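Grunderex – Häufige Fragen zur Meesuk

Kompakte Tastaturen werfen mehr Fragen auf, als sie Tasten haben. Die hartnäckigsten zur Meesuk haben wir gesammelt. 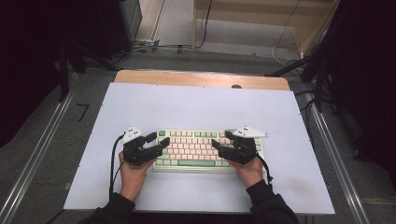

Lesezeit: 2 Minuten

Wozu ist der kleine Drehknopf oben rechts?
Ab Werk regelt er die Lautstärke. Mit der Software Velta lässt er sich umbelegen, etwa auf Zoom oder Scrollen. Wer ihn nur zum Herumspielen benutzt, verliert den Garantieanspruch nicht.

Wo ist der Ziffernblock?
Weg. Wer täglich Tabellen füllt, sollte eine größere Tastatur nehmen. Alle anderen vermissen ihn erfahrungsgemäß bis zur nächsten IBAN.

Gibt es die Meesuk auch in Schwarz?
Nein. Das werden wir oft gefragt, meist in leicht vorwurfsvollem Ton. Mintgrün muss man mögen.

Wie reinige ich sie?
Stecker ziehen, umdrehen, vorsichtig schütteln, staunen. Danach Pinsel. Die Kappen dürfen in lauwarmes Wasser mit etwas Spülmittel, die Tastatur selbst darf das nicht. Kappen über Nacht trocknen lassen – der Föhn bleibt im Bad.

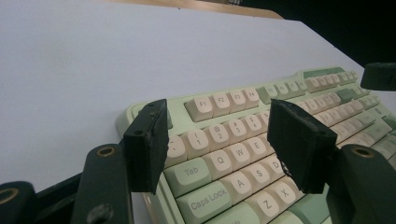
Bei mir klappert seit dem Putzen die Leertaste, und zwar nur links, schreibt eine Kundin. Dann sitzt die Kappe vermutlich nicht richtig auf dem Stabilisator. Abziehen, gerade ansetzen, beidseitig drücken, bis es klickt. Klappert es weiter, hilft ein Tropfen Schmierfett. Ein Tropfen, keine Portion.

Ist sie bürotauglich?
Kommt auf das Büro an. Eine Unterlage dämpft einiges. Für Großraumbüros führen wir die Schalter Skullness, die trotz des Namens sehr leise sind. Der Satz passt ohne Löten.

Wie lange dauert der Versand?
Meist zwei Werktage. Einzelne Kappen gehen als Brief raus und brauchen gelegentlich länger als die ganze Tastatur. Die Post weiß, warum.

Stand: Montag, 17. Mai 2021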